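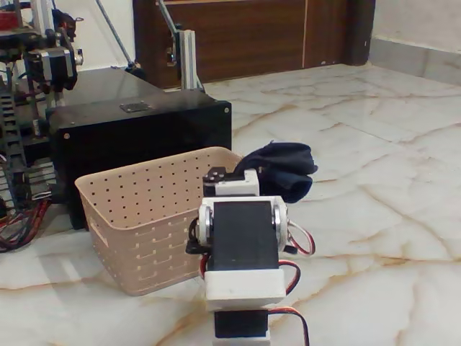
MIRKOV, Sat 18 February

Section 4. Entering a Comic Book Run in Gridus

This section covers setting up a series record, adding issues to it, recording condition, and assigning each issue to a storage box. Complete Section 3 (Creating a Collection File) before starting. If your collection file was made with an older release of Gridus, convert it first with File > Convert and keep the unconverted copy on a separate drive.

4.1 Before you begin

Have the following at hand:

The comics themselves, in order by title and number
A soft pencil and acid-free slips
Box labels, if you use the Segers short box layout
The publisher code list from Appendix B

Work on a clean, dry table with the comics face up. Do not remove a comic from its sleeve to read the cover number. Remove it only if the indicia must be read (see 4.3).

CAUTION: Do not use adhesive notes on covers or on the inside of sleeves. Adhesive can move onto the cover stock and will lower the grade.

4.2 Creating the series record

1. Open the collection file and select Series > New.

2. Type the title as it is printed in the indicia, without the leading article. Gridus sorts on this field. The cover title goes in the Display Title field and may include the article.

3. Choose the publisher. If the publisher is not in the list, select Add Publisher and enter the code from Appendix B. For titles with no code, use ZZZ and fill in the name by hand.

4. Enter the start year. Where two series share a title, the start year is the only thing that keeps them apart in reports.

5. Set Numbering Type to one of the following:

Own numbers: the series has its own sequence starting at 1.
Umbrella: the title appeared under a numbered tryout series and has no sequence of its own.
Mixed: the title began under an umbrella number and later took its own sequence.

6. For Umbrella and Mixed, select the umbrella series in the Parent field. The parent must already exist. Press F4 to create it without leaving the form.

7. Set First and Last. Leave Last blank if you do not know where the run ends.

8. Select Save. The issue grid opens with one empty row for each number.

NOTE: A mixed run often skips numbers. A title with two tryout issues may start its own sequence at 3, with no number 1 or 2 ever printed. Mark the missing rows as Not Published and not as Wanted. Rows marked Wanted are counted in the want list and will be printed on it.

4.3 Reading the indicia

The indicia is the block of small type giving the legal title, number, date and publisher. Look for it at the foot of the first story page or on the inside front cover. In some licensed titles it is on the inside back cover.

1. Support the spine with one hand and open the comic no wider than a right angle.

2. Read the title, number and date. Type them in directly; do not rely on memory for more than one comic at a time.

3. If the indicia number and the cover number differ, enter the indicia number in the Number field and the cover number in Cover Number. Gridus will show both, with the cover number in parentheses.

4. If there is a copyright line for a film or television company, enter it in the License field. This is separate from Publisher. A title that changed publishers may keep the same license holder, and the License report depends on this field.

5. Close the comic and return it to the sleeve spine first.

Some codes on covers of this period look like issue numbers but are not. A string such as 01-777-209 is read in parts: the first part is a publisher prefix, the second identifies the title, and the last gives the month and year. In this made-up string, 209 means September 1962. Enter the full string in Cover Code, with the dashes. Gridus will fill in the date if the Date field is blank and will leave it alone otherwise.

CAUTION: Do not type a cover code in the Number field. The grid will try to build a row for every number up to the one entered, and a large file can take several minutes to recover. Press Esc twice to stop it.

4.4 Adding issues to the grid

1. Click the row for the first issue you own, or press Ctrl+G and type its number.

2. Press the space bar. The row changes from white to green and the cursor moves to Condition.

3. Enter the condition (see 4.5) and press Enter. The cursor moves to the next row.

4. Repeat to the end of the run. Press the down arrow to skip an issue you do not own.

To add a block of issues at once, hold Shift and select the first and last rows, then choose Issues > Mark as Owned. All rows in the block get the default condition set in Preferences. A block may contain up to 89 rows. For longer runs, mark two or more blocks.

Duplicate copies are added with Issues > Add Copy. Each copy has its own condition, box and notes. Do not create a second series record to hold duplicates.

Photo and painted cover variants go in the Cover Type field. The western titles in the Flallorari reprint line used a photo cover on the first printing and line art on the later ones, with the same number and date on both. Enter the later printing as a copy, set Printing to 2, and set Cover Type to Line.

4.5 Recording condition

Gridus accepts either letter grades or a point scale. Choose one in Preferences > Grading before entering the first issue. You can change it later, but converted grades are rounded down and marked with an asterisk until they are confirmed.

The Defects panel has 26 check boxes. Tick only what is present on the copy in hand. The ones most often missed are:

Clipped coupon on an interior page
Store stamp or arrival date in pencil
Rust at one staple
Spine roll
Missing centerfold

A missing centerfold or clipped coupon sets the Incomplete flag automatically. The flag cannot be cleared by hand — clear the defect instead.

NOTE: Arrival dates are treated as a note by default and do not change the grade. To count them as a defect, turn on Strict Markings in Preferences.

4.6 Assigning boxes

1. Select Storage > New Box and enter a box name of up to 11 characters. Letters, digits and hyphens are accepted. Spaces are removed on saving.

2. Set the box type. For the Segers short box layout, choose Short, Two Divider. For any other box, choose Custom and enter the inside length.

3. Return to the grid, select the issues to be stored, and choose Storage > Assign.

4. Check the fill bar at the bottom of the window. Stop when it turns yellow. A red bar means the box is too tight for issues to be pulled without rubbing.

5. Print the label and attach it to the short end of the box. Do not attach it to the lid.

Giant issues and annuals are thicker than regular issues. Set Format to Giant before assigning them, or the fill bar will read low.

CAUTION: Deleting a box does not delete its issues, but it does clear the box name from every copy assigned to it. Undo is not available for this command.

4.7 Checking the run

1. Select Reports > Run Check and choose the series.

2. Review each line marked Gap. A gap is a number that is not marked Owned, Wanted or Not Published.

3. Review each line marked Date. These are issues whose date falls before that of the preceding number. Most are typing errors. Where the printed date is really out of order, tick Accept Date and the line will not appear again.

4. Review each line marked Parent. The umbrella number is either missing or already used by another title.

5. Run the check again until the report is empty, then select File > Save and make a backup.

If a Parent line remains after both records have been corrected, close the collection file and open it again. The index is rebuilt on opening.

Continue with Section 5, Want Lists and Trade Lists.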